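Bimanual plate transfer in sim: planner keeps picking the wrong elbow branch

Simulation and Planning > Motion planning

wellplanned
Posted Monday, February 20, 2023

Setup: two 7-DOF arms on one crossbar behind the table, breadboard plate on top, two holders on the breadboard. Task is pick and place of microplates with the left arm, and the right arm tends the second holder. Planner is RRT-Connect from the Gautam stack, one 14-DOF group for both arms, then shortcut smoothing and time parameterization.

Single-arm plans are fine. With both arms in the group, the right arm picks an elbow-up IK branch for no reason I can find and swings through the space the left arm needs for its retreat. 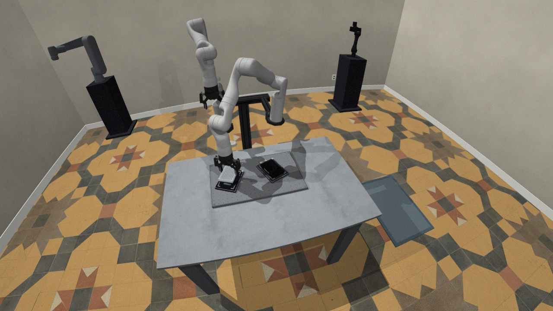 Over 119 runs with fixed start and goal poses and a different seed each time, 80 finished under my time limit. The rest either timed out or came back with a path that takes the right elbow all the way over the top. I've tried raising the smoothing budget. It shortens the path but it never changes branch, so the bad ones stay bad.

Collision checking is on for arm to arm, arm to frame and arm to table. The held plate is attached to the gripper link as a box. Holders are convex hulls.

Any suggestions before I start hand-writing waypoints?

torque_ripple
Replied

How are you generating the goal state? If you hand the planner a Cartesian goal for each gripper and let the IK plugin sample, you get whichever branch comes back first. RRT-Connect doesn't care. It connects to the first goal it can reach and smoothing is local, so you've already seen everything it can do for you.

Sample the IK yourself with the redundant joint fixed at a handful of values, score by joint distance from the current state, and pass only the best 5 as goals.

wellplanned
Replied

Goals are sampled by the plugin, yes. Default seed is the current state but it does random restarts on failure. I hadn't considered that the restarts are where the bad branches come from. Will log it.

kinchain
Replied

I'd disagree with going straight to goal filtering. The 14-DOF group is the problem. These two motions hardly need each other. Plan the left arm alone, freeze that trajectory, then plan the right arm against it as a moving obstacle. Two 7-DOF problems instead of one large one. We run prioritized planning this way on the Litton cell and planning time stopped being a topic.

torque_ripple
Replied

Prioritized planning isn't complete. If the first arm's path blocks the only route for the second, you fail with a valid joint solution sitting right there. With both bases on the same crossbar that will happen when the workspaces overlap over the breadboard.

kinchain
Replied

Sure, so swap the priority and retry. If both orders fail, fall back to the joint group. In July we moved everything over to that and the fallback is rarely hit. Completeness is nice on paper, but the OP is losing runs to timeouts today.

wellplanned
Replied

Logged it. Every over-the-top path had a random restart in the IK call for the right arm. Put in the goal filtering from torque_ripple and the branch flips are gone from the seeds I re-ran. 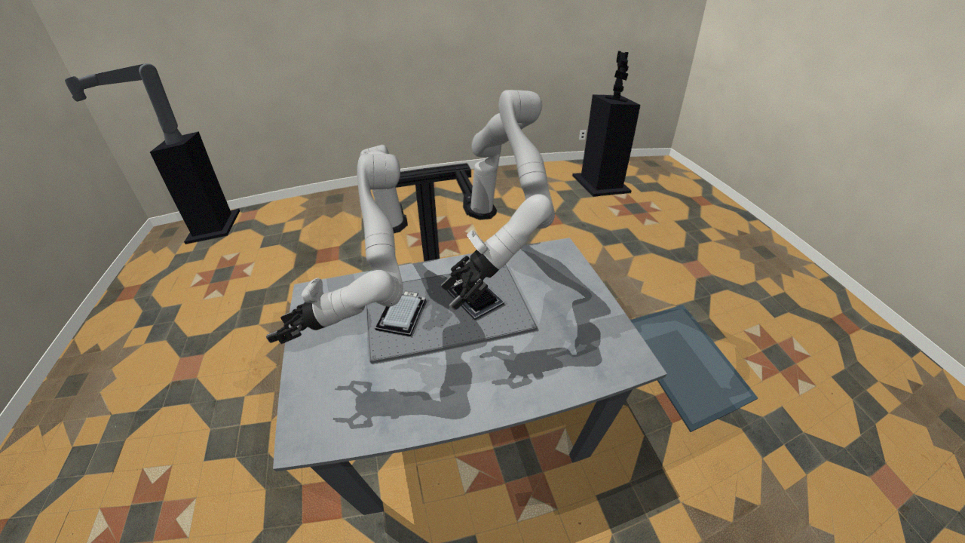 What I still get is a slow retreat. The left arm has to back off before the right arm is allowed to close on its holder, and the time parameterization treats both arms as one path, so one waits on the other even when they're far apart. Will try kinchain's split for that segment only.

mesh_normal
Replied

Check your holder geometry too. A convex hull over a fixture with raised corner clips fills in everything between the clips. The fingers then start in collision at the grasp pose and the planner burns its budget trying to get out. People fix this by disabling the finger/holder pair in the collision matrix, and later they drive a finger into a clip. Use a box for the body and a small box per clip.

kinchain
Replied

Seconded. Also look at the padding. The Goteck example config ships with padding on all links, and that alone can close the gap between finger and clip.

wellplanned
Replied

Padding was on. I've set it to zero on the fingers and left it on the other links. Holders are now a body box plus clip boxes, and the attached object gets its height from the labware definition, so the two plate types no longer share one box.

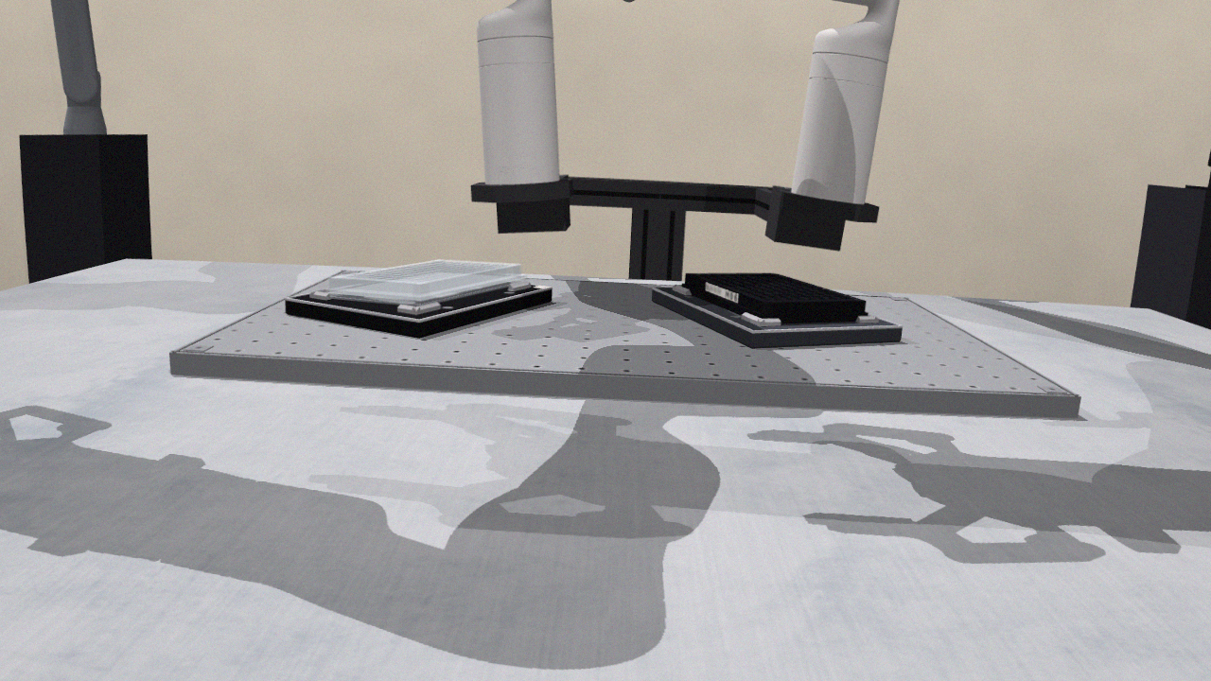
Current settings, for anyone searching later

Planner: RRT-Connect, 7-DOF per arm, left first, swap on failure, joint group as last resort
Goals: own IK sampling, best 5 by joint distance, no random restarts
Collision: holder as body box plus clip boxes, finger padding zero
Smoothing: shortcut only
Timing: per arm, with a sync point before the right gripper closes

torque_ripple
Replied

Still don't like the priority scheme, but with the joint group behind it I can live with it. Does the sync point survive a replan?

wellplanned
Replied

No. It's dropped and has to be added again by the task layer. I have a ticket open on the Ustunholm executor for that.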